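Companion Animal Care 2
Week 4 handout: Choosing a puppy and reading a litter
Instructor: Leena Ojala
Clarville Adult Education, Room 2, Thursday evenings

Before you read

These notes go with the Week 4 lecture. Last week covered adult dogs coming out of shelters. This week is about puppies up to 16 weeks, where they come from, and what a buyer can reasonably check before money changes hands. Bring the litter visit sheet you started last week. We will finish it in class.

1. Where puppies come from

Most puppies reach their homes by one of four routes: a hobby breeder, a commercial breeder, a rescue or shelter, or an unplanned litter from a neighbor or relative. None of these labels tells you much about an individual puppy. A hobby breeder can be careless and an accidental litter can be very well raised. What matters is how the mother was kept, what the puppies were exposed to between three weeks and the day they leave, and whether the person selling them will answer direct questions.

Online listings have made it easy to find a litter and easy to skip the visit. A listing is an ad. It may use old photos or photos of another litter. Treat it as a phone number and go from there.

Hanne Saarela, who taught this course before me, had her students call three sellers and write down how many questions the seller asked them. I still use the exercise. A seller who asks where the dog will sleep, who is home during the day, and whether you have had dogs before is usually a seller who will take the dog back if things go wrong.

2. The visit

Go when the puppies are awake. Late morning often works, but ask the seller when they were last fed. A litter that has just eaten will sleep through your whole visit.

Ask to see the mother with the puppies. She may be thin and short on coat, as nursing females often are. She should not be frightened of the people who keep her. The father often lives somewhere else, and that is fine. Ask for his health test results anyway.

Look at the place where the puppies live, as well as the room where they are shown to you. A smell of urine at the end of a long day is normal. Old, dried waste in the sleeping area is a bad sign, because puppies raised on soiled bedding can lose the habit of moving away to go, and house training takes longer.

Watch the litter as a group for a few minutes before you pick anyone up. Note which puppies come forward, which hang back and then come, and which stay away the whole time. The middle group suits most families. The puppy that stays in the corner is often chosen out of pity. Some of these dogs do well, but the buyer should know it may be a long project.

3. Handling and simple checks

Eyes: clear, no crust, no constant watering.
Ears: clean inside, no strong smell.
Nose: no thick discharge.
Belly: soft. A tight, round belly on a thin puppy can mean worms.
Navel: feel for a lump. Small umbilical hernias are common and should be pointed out to you by the seller.
Coat: part the hair near the tail and look for flea dirt.
Movement: let the puppy walk on a floor that is not slippery. Look for limping or a leg carried off the ground.

These checks do not replace a veterinary exam. Book one within the first few days at home, and try to get a written agreement that the puppy can be returned if the exam turns up something serious.

4. Paperwork

You should leave with a record of vaccinations and deworming, with product names and dates, the microchip number if there is one, and a signed contract. Registration papers show parentage. They say nothing about health. "Vet checked" means a veterinarian saw the puppy at some point, so ask for the name of the clinic and call it.

Read the contract at home before the pickup day. Look for a return clause, any spay or neuter requirement, and what happens to your deposit if the seller decides not to sell.

5. Cost

The purchase price is the part people plan for. Our worked example is the Jivesen family from last week, who kept every receipt for their first year with a medium-sized mixed breed. The total came to $2,869, leaving out the price of the dog. Food and veterinary visits were the two largest items. Their deposit was $100, and a crate bought secondhand saved them roughly 100 more.

Work out your own figure using the blank budget on the back of the visit sheet. Include boarding, even if you think you will never travel.

6. The first two weeks at home

Keep the food the same as the seller used, and change it slowly later if you want to. Ask for a blanket or towel that has been with the litter. Expect some crying the first nights. A crate next to your bed is the easiest arrangement for most people.

Take the puppy out after waking, after eating, after play, and before bed. Go to the same spot. Do not punish accidents.

Socialization should not wait for the last vaccination, but choose the places with care. Carry the puppy in public areas where unknown dogs have been. Visits to homes with healthy, vaccinated adult dogs are fine – ask your veterinarian about anything beyond that.

Short periods alone should start in the first week. Begin with a minute or two and build up.

For next week

Finish the litter visit sheet and the budget page.

Make your three seller calls. Write down the questions you were asked, in order if you can.

Read the chapter by Hilkka Niskanen on early learning (in the course packet). Skip the section on working breeds, which we will cover with Taner Demirtaş when he visits in February.

If you missed Week 3, borrow notes from a classmate or see me before class.

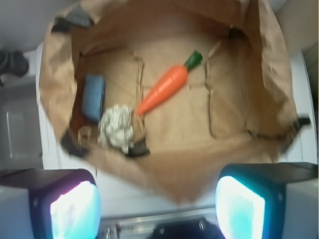
Toy carrot, blue sponge and a crumpled ball in an open paper bag.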